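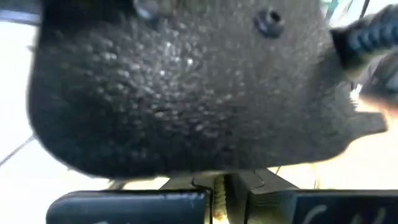 Hirside two-finger gripper, reviewed after a winter of other people's housings

Price as tested: 800 dollars, bare, with flange and one spare pair of fingers. Power supply not included, and neither is the screwdriver you will want.

I run the small test bench at a repair shop that refurbishes pump controllers, and for a couple of years the job of lifting a housing out of a bin and putting it in front of a person belonged to a Martinelli pneumatic gripper. The Martinelli has two settings, open and shut. It is loud, it is cheap, it leaks a little at the elbow fitting, and it has the temperament of a mousetrap. When Hicham Fawzy came back from lunch to find it had put a dent in a customer's cover plate, we agreed it was time to go shopping.

The shortlist was the Hirside, which is electric and drives its fingers off a lead screw, and the Clundis, which is also electric, uses a belt, and costs enough that the quote came with a phone call. Clundis lent us one for the month of October. The Hirside we bought, with money.

What you get

The Hirside arrives in a box with too much foam in it. Inside are the gripper body, a cable, a bag of screws in two lengths that look like one length, and a manual translated by somebody who was in a hurry to be elsewhere. My favorite line is "Do not operate in the case of finger." I have thought about it a lot.

The stock fingers are flat black plates, a bit shiny. They're fine on anything with parallel sides. Pump housings do not have parallel sides. They bulge, they taper, they have ears and bosses where you least want them, and the casting texture is like the surface of a cheap barbecue. On smooth parts the stock plates slip if you set the force low. On rough ones they hold well enough, but they also pick up whatever comes off the part, and after a few hundred cycles they need a wipe. Hirside sells rubber pads for this. The pads are good. The glue on the pads is a suggestion.

Mounting it

Abdelkrim Morsy did the mounting and wishes it known that the flange holes line up only if you loosen everything, say something encouraging, and tighten in a star pattern. It took him most of a morning. The Clundis took him until the coffee was ready.

Routing the cable is left to you. The Hirside's lead comes out of the side of the body, straight out, at the exact height where the wrist joint wants to fold. We lost one cable to this in the first week. Buy the right-angle connector, which exists and which the manual does not mention. Ask for it by describing it, slowly, to whoever answers.

How it grips

Slowly, to begin with. A lead screw is never going to win a race against air, and full open to full closed on the Hirside is long enough for you to wonder whether you sent the command. Then it arrives, and it stays there. You can cut the power with a housing in the fingers and the housing stays put, which I enjoyed demonstrating to visitors until Ansel Fitzsimmons, who signs the purchase orders, asked me to stop doing it over his shoes.

The Clundis is quicker and much quieter. It also has a proper force reading, with numbers that mean something. The Hirside gives you force as a percentage of an amount it won't disclose. We ended up squeezing a kitchen scale to work it out, and 50 percent turned out to be plenty for everything we handle. At 19 percent it will hold a paper cup without creasing it, although you have to be the kind of shop that wants a paper cup moved.

Cycle count: we ran 3,000 picks on each of the two electric grippers, same bin, same housings, same arm. The Hirside's drops came nearly all in the early days, on the stock plates with the force set too low, and I count those as mine. The Clundis dropped fewer but threw one, across the bench, with real conviction. Their support line said this was a known behavior of an older firmware. The newer firmware fixed it and changed the units on the force reading, so that was an afternoon.

The wrist camera

We put the same little wrist camera over all three, a Trandulov, because it was already in a drawer. Up at a safe height it is a perfectly decent camera. Once you're down on a part it goes soft, since the focus is fixed and somebody fixed it for a longer distance than anyone grips at. With a big dark housing close in, you get bumps, sparkle off the bumps, and a background bleached to nothing. The detection software, shown this, reports a high degree of confidence in nothing in particular.

Things that helped:

Find the part from above, before going in, and then trust the arm's own numbers for the last stretch.
Turn off auto exposure. Dark casting against a bright bench is the worst thing you can offer it.
Move the bench lamp to the camera's side of the part. Ours had been behind the work for years, because that's where the outlet is.
Mark your fingers. A bit of white paint pen on a black plate does wonders when you're trying to tell from a recording which set was fitted.

If your plan is to steer the last inch by camera alone, budget for a better camera. Neither gripper will save you.

Noise, upkeep, small complaints

The Hirside whirs. It's a mild sound, like a printer thinking it over. The screw wants a dab of grease now and then, and the manual's interval for this is "regularly." The mechanism sits out in the open between the fingers, so grit gets at it, and in a shop that handles castings there is always grit. Lahcen Mahrous made a bellows for it out of a bicycle handlebar grip. It looks terrible and I'd pay money for a second one.

The Clundis is sealed, and when something goes wrong inside you send it away. We were quoted a turnaround by email and then a longer one by telephone.

The controller software for the Hirside is a single gray window with a slider and a button marked GO. There's a second button marked STOP, smaller. It talks over a plain serial link and the command list fits on a page, and I had it scripted before the end of the day. Clundis has an app with an account and a dashboard, and the dashboard has a weather widget. I can't account for the weather widget.

Who should buy it

If you're handling one sort of flat, light thing at speed, keep your pneumatic and fix the elbow fitting. If you have the budget and your parts are delicate, get the Clundis and update it before you stand in front of it. For heavy, ugly, irregular housings at a human pace, the Hirside is the one we kept, and it's on the arm as I write. Eusebio Barroso on the late shift has asked for it to be made faster. I've told him where the slider is.

Score: seven out of ten. Eight with the pads, back to seven when the pads come off.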